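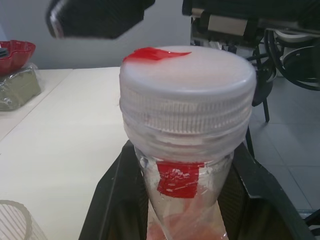
Why does a screw cap have ridges down its sides? The ridges give the fingers something to push against, so the cap can be turned firmly with a wet or slippery hand.

Chapter 2
Caps, Necks and Closures

A container is only as good as its closure. A jar with a sound body and a poor lid will leak, let in air and spoil whatever is stored in it. In Chapter 1 we looked at the bodies of containers and the materials they are made from. In this chapter we move up to the neck and the cap, and look at how the two are made to fit each other.

What you will learn

By the end of the chapter you should be able to name the parts of a screw closure, explain how a thread turns a twist into a squeeze, choose a suitable cap for a given liquid or powder, and label a clear bottle so that it can be read without hiding the contents. You will also carry out a simple leak test and write up the results in a table.

Key terms

Finish: the part of the neck that takes the cap, including the thread.
Thread: the raised spiral that guides the cap up or down.
Knurling: the fine vertical ridges around the outside of a cap.
Liner: a soft disc inside the cap that presses on the rim of the bottle.
Collar: a ring of plastic on or around the neck, often left behind when a sealed cap is first opened.
Headspace: the gap between the top of the contents and the underside of the cap.

2.1 How a screw cap works

A screw thread is a slope wrapped around a cylinder. When you turn the cap clockwise, the thread inside it rides down the thread on the neck, and the cap is drawn toward the rim. A large turn of the hand becomes a small movement downward, and the force is multiplied on the way. That is why a child can close a bottle tightly enough to hold it upside down.

The seal itself is made at the rim, where the cap or its liner is pressed flat against the top of the neck. The threads do not need to be watertight and usually aren't. A cap that has gone on crooked may feel tight because the threads have jammed, yet the rim on one side is hardly touched. This is called cross-threading. To avoid it, set the cap on level, turn it backward until you feel a small drop, then turn it forward.

Wide caps are easier to grip and suit wide necks, which are simpler to fill and to clean. They also have a longer rim to seal, so a nick anywhere along it matters. Narrow necks pour more neatly and lose less if the bottle is knocked over.

2.2 Marking clear bottles

Clear plastic lets you check the level and colour of the contents at a glance. A label that wraps the whole bottle takes that away. In most workshops and kitchens a small patch of coloured tape on the neck or shoulder does the job — it can be seen from across a bench, and the body of the bottle stays clear.

Colour alone isn't a full label. Anything kept longer than the day it was filled should also carry its name and the date of filling, written in a pen that resists water. Wipe the bottle dry before you stick anything to it. Tape put over beads of moisture lifts at the corners, and its surface scratches and wears with handling, so check marked bottles whenever you refill them.

Case study: the Gittins storeroom

The teaching kitchen at Gittins keeps 229 screw-cap bottles for dry goods, sauces and cleaning supplies. When Khairul Purba took over the storeroom one August, the bottles had come from two suppliers, Flasik and Tradau, and the caps had been washed together in one tub. The caps looked alike. The threads were of different pitch, and 40 bottles leaked when laid on their sides.

Purba sorted the caps by trying each one on a known neck, then marked matching caps and necks with the same colour of tape. Bottles with damaged rims were pulled from use. The work took most of a week and cost very little. We will come back to this storeroom in Section 2.5, where you will design a marking system of your own.

Before you read on

Find three screw-top containers at home or at school. For each one, write down the width of the cap, whether its sides are smooth or ridged, and how far it turns from first contact to tight. Keep your notes. You will need them for Activity 2A, along with a ruler, a tea towel and a sink.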